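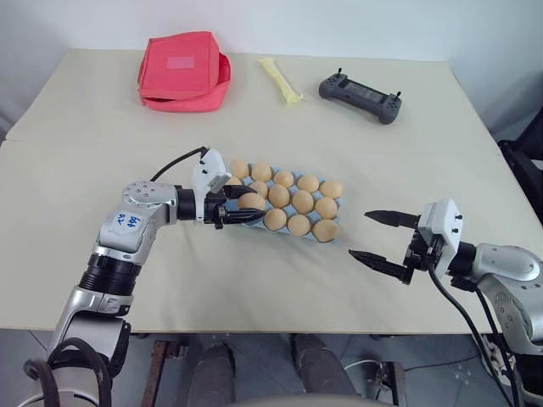 Léonie Bouvier
Fiction contributor

The Egg Shift

Odette Gautier had packed eggs at Fleury for most of her working life, so when the people at Washolm wanted someone to tell them what a cracked egg sounded like, her name came up. She drove to Milton on a wet morning in December with her lunch in her bag and her good shoes on.

Thierry Tanguy met her at the door. He was tall and looked tired. He showed her to a chair by the wall and gave her a clipboard.

"You just write down what you'd tell a new hire," he said.

"A new hire would get an apron," said Odette.

He went off and found her one.

The machine had two arms. The left one did most of the work that morning and the right one mostly waited with its fingers open. The job was to take an egg out of a blue tray and set it down in another place. Odette had done that so many times that she had to stop and think about how it went.

The left arm came down over the first egg and closed. It stayed there. She looked at Thierry, who was looking at a screen.

"Is it stuck?" she asked.

"It's deciding how hard to hold."

She wrote on the clipboard: Takes too long to say hello.

When the egg finally rose, it rose very straight. The arm carried it across and put it down on its side, and the egg rolled a little and stopped. The arm went back for the next one. Odette ate a biscuit. By the time she had brushed the crumbs off her apron it had moved three, and the fourth had gone on the floor.

"Fleury would have had 2,000 past me by lunch," she said.

"I know," said Thierry. "Gunvor keeps telling us."

Gunvor Engström ran the place. She came in after lunch with a wet coat over her arm and read the clipboard standing up. She read it twice.

"You've written that it doesn't look at the bottoms," she said.

"It doesn't. You turn it as you lift. If there's a hairline it's nearly always underneath, where it sat on something. And you tap two together, lightly, and listen. A good one rings. A cracked one sounds like a button."

"Show me."

Odette got up and washed her hands. She took an egg in each hand and tapped them, turning them with her fingers, and then took two more. Gunvor leaned in to listen. Thierry had left his screen and come over too. On the third pair Odette stopped and held one out to him.

"That one."

He held it up to the light and couldn't see anything. He wet his thumb and ran it around the shell, and then he found it, a line as fine as a hair.

"How long before it could do that?" Gunvor asked him.

He thought about it. "The lifting, next year. The other thing, I don't know."

They asked if she would come back, and named a day rate that was better than Fleury had ever paid her. She said she would need to be home by 3 for her grandson, and they said that was fine.

On the way out she stopped beside the table. The left arm was back over the tray with its fingers around an egg, holding still. She waited with her keys in her hand until it lifted, and then she went out to the car.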